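Este site utiliza cookies para melhorar a sua visita. Aceitar | Definições

4. Montar as barras de tejadilho Flastico

Chegou a parte boa! Com as barras no sítio, a carrinha ganha logo outra vocação – bicicletas, pranchas, a mala de tejadilho para as férias de fevereiro.

1. Abra as quatro portas e limpe os pontos de fixação com um pano macio.
2. Pouse a barra dianteira (marcada F) sobre as calhas, com a seta virada para o para-brisas.
3. Aperte os parafusos à mão, alternando os lados.
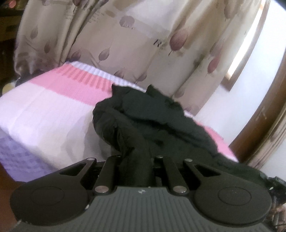
Posso trocar a barra dianteira com a traseira?
As duas têm comprimentos diferentes, por isso cada uma só assenta bem no seu lugar. A dianteira mede 1243 mm.

4. Repita com a barra traseira e confirme que ficam paralelas.
5. Use a chave Zadiler incluída até ouvir o estalido. É um som muito satisfatório!

CUIDADO: a carga máxima é de 37 kg, com o peso das barras incluído.

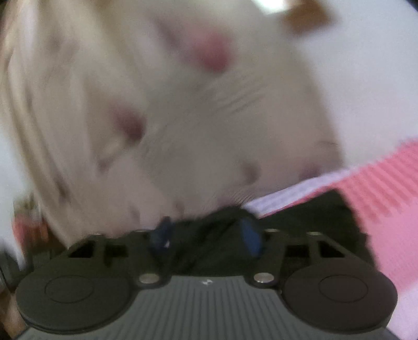 A que velocidade posso circular com carga?
Até 110 km/h, e mais devagar com vento lateral forte.

6. Feche as tampas e rode a fechadura um quarto de volta.
7. Conduza alguns quilómetros, pare num local seguro e volte a apertar tudo.

NOTA: a altura do veículo aumenta com as barras. Meça-a e cole o autocolante no para-sol – dá imenso jeito à entrada dos parques.

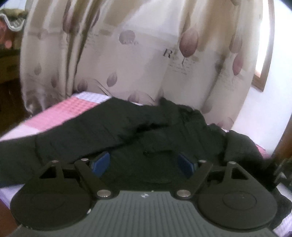 Pinça manual cinzenta e preta, vista de trás.

8. Ao retirar as barras, guarde os parafusos no saco com fecho. Para a próxima, a montagem vai ser ainda mais rápida!

Artigos relacionados
Suporte de bicicletas Costlow: primeira montagem
Correntes de neve sem stress
Como ler a etiqueta de um pneu

Contacto | © Flastico | Voltar ao topo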